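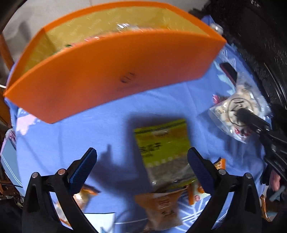 Ticket: Bestand einzelner Artikel springt auf 1.000
Status: Wieder geöffnet
Angelegt: 21.10.2024
Melderin: Ruba Hijazi (Ilarmont, Präsente und Süßwaren)
Bearbeiter: Joaquim Bettencourt (Dresus Support)
Betrifft: Matar Warenwirtschaft, Dresus Connector, Webshop
Priorität: mittel (von mir als hoch gemeldet, vom Support herabgestuft)

Ruba Hijazi, 07:52
Guten Morgen, seit heute früh zeigt der Shop bei den Geschenktaschen wieder einen Bestand von 1.000 an. In Matar steht 1. Wir haben von diesen Taschen noch nie so viele gehabt und hätten auch keinen Platz dafür. Das Problem gab es im Januar schon einmal. Damals hieß es, es liege am Cache, und das Ticket wurde geschlossen. Ich bitte darum, dass diesmal jemand in die Übertragung schaut. Eine Kundin hat bereits 30 Stück bestellt und bezahlt.

Joaquim Bettencourt, 08:40
Hallo Frau Hijazi, danke für die Meldung. Könnten Sie bitte zuerst den Shop-Cache leeren, sich ab- und wieder anmelden und den Artikel in einem anderen Browser aufrufen? Oft ist nur die Anzeige veraltet.

Ruba Hijazi, 08:58
Cache geleert, abgemeldet, anderer Browser, zusätzlich am Handy über Mobilfunk. Überall 1.000. Ich frage mich auch, wie eine veraltete Anzeige einen Wert zeigen soll, den es nie gegeben hat. Und die Bestellung über 30 Stück ging durch, der Shop hält den Wert also selbst für richtig.

Joaquim Bettencourt, 09:35
Verstanden. Ich habe den Connector neu gestartet und einen Vollabgleich angestoßen. Im Protokoll sehe ich keine Fehler, alle Datensätze wurden mit OK quittiert. Bitte prüfen Sie noch einmal.

Ruba Hijazi, 09:51
Nach dem Vollabgleich steht dort weiterhin 1.000. Dass im Protokoll OK steht, beruhigt mich wenig. Im Januar stand da auch OK.
Ich habe den Bestand im Shop von Hand auf 1 gesetzt. Beim nächsten Lauf war er wieder auf 1.000. Der falsche Wert kommt also mit der Übertragung.

Joaquim Bettencourt, 10:20
Könnte jemand in Matar eine Inventurbuchung mit Menge 1.000 erfasst haben? Das sehen wir gelegentlich bei Importen aus Tabellen.

Ruba Hijazi, 10:44
Nein. Lagerjournal für die betroffenen Artikel liegt an, letzte Buchung war ein Abgang von einem Stück. Betroffen sind 11 Artikel, alle aus der Warengruppe Präsente. Die losen Kekse und Knabbersachen stimmen. 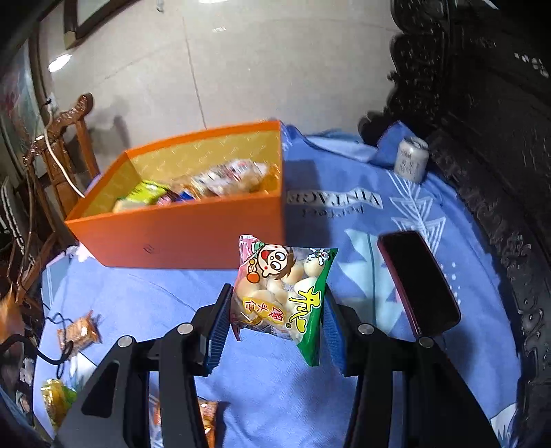

Runde Kekse in der kleinen Packung, Warengruppe Knabbergebäck (Bestand im Shop korrekt)

Was ist in der Gruppe Präsente anders angelegt als beim Gebäck? Soweit ich sehe: andere Steuerklasse, andere Mengeneinheit. Präsente laufen bei uns als "Satz", Gebäck als "Stück". Die Einheit "Satz" hat damals die Firma angelegt, die uns Matar eingerichtet hat, Standort Prondthorpe. Unterlagen dazu habe ich keine bekommen.

Joaquim Bettencourt, 11:15
Die Steuerklasse hat keinen Einfluss auf den Bestand. Die Mengeneinheit normalerweise auch nicht, der Connector überträgt nur die Zahl. Ich würde vorschlagen, die Artikel im Shop zu löschen und neu anzulegen.

Ruba Hijazi, 11:22
Das mache ich nicht. Dann sind die Bewertungen und die Artikellinks weg, und wenn der Fehler in der Übertragung sitzt, stehen wir danach mit neuen Artikeln vor demselben Wert. Bitte schicken Sie mir die Datei, die der Connector an den Shop übergibt. Die rohe Datei, bitte keinen Screenshot der Oberfläche.

Joaquim Bettencourt, 12:05
Datei liegt im Downloadbereich des Tickets.

Ruba Hijazi, 12:37
Auszug, zwei Zeilen, Artikelnummern gekürzt:

G-204;Knabbergebäck;8;Stück
P-017;Geschenktasche orange;1,000;Satz

Da haben wir es wohl. "Stück" ist in Matar ohne Nachkommastellen angelegt, "Satz" mit drei. Aus einer Tasche wird im Export "1,000", und irgendwer liest das Komma als Tausendertrennzeichen.
Bevor wieder jemand vorschnell zumacht, ein Test: Ich habe P-017 in Matar auf 8 gesetzt. Wenn die Vermutung stimmt, muss der Shop nach dem nächsten Lauf 8.000 zeigen.

Ruba Hijazi, 13:10
Shop zeigt 8.000. Test zurückgebucht, Matar steht wieder auf 1.

Joaquim Bettencourt, 13:48
Das ist nachvollziehbar, danke für die Vorarbeit. Die Ländereinstellung des Connectors steht bei Ihnen auf Englisch, Matar exportiert deutsch. Möglicherweise wurde sie durch ein Update zurückgesetzt. Ich stelle um auf Deutsch und starte den Abgleich neu.

Joaquim Bettencourt, 14:02
Umgestellt. P-017 steht im Shop auf 1. Ich setze das Ticket auf gelöst.

Ruba Hijazi, 14:15
Ich öffne es wieder. Offen ist aus meiner Sicht:

- Welches Update hat die Einstellung zurückgesetzt? "Möglicherweise" reicht mir nach dem zweiten Mal nicht.
- Laufen die Preise durch dieselbe Umwandlung? Bisher stimmen sie, aber ich möchte wissen, weshalb.
- Kann der Connector eine Warnung ausgeben, wenn ein Bestand ohne Buchung derart springt?

In Matar stelle ich "Satz" selbst auf null Nachkommastellen. Halbe Geschenktaschen verkaufen wir ohnehin nicht, und dann hängt es nicht mehr allein an der Ländereinstellung. Die Kundin mit den 30 Stück rufe ich heute Nachmittag an.

Joaquim Bettencourt, 15:30
Preise werden mit Punkt exportiert und separat gelesen, die sind nicht betroffen. Die Frage nach dem Update habe ich an die Entwicklung gegeben. Eine Warnung bei Bestandssprüngen gibt es derzeit nicht, ich nehme es als Wunsch auf.

Ruba Hijazi, 15:41
Einheit umgestellt, Export zeigt jetzt "1" ohne Komma, alle Präsente im Shop stimmen. Ticket bleibt bitte offen, bis die Antwort der Entwicklung hier drinsteht.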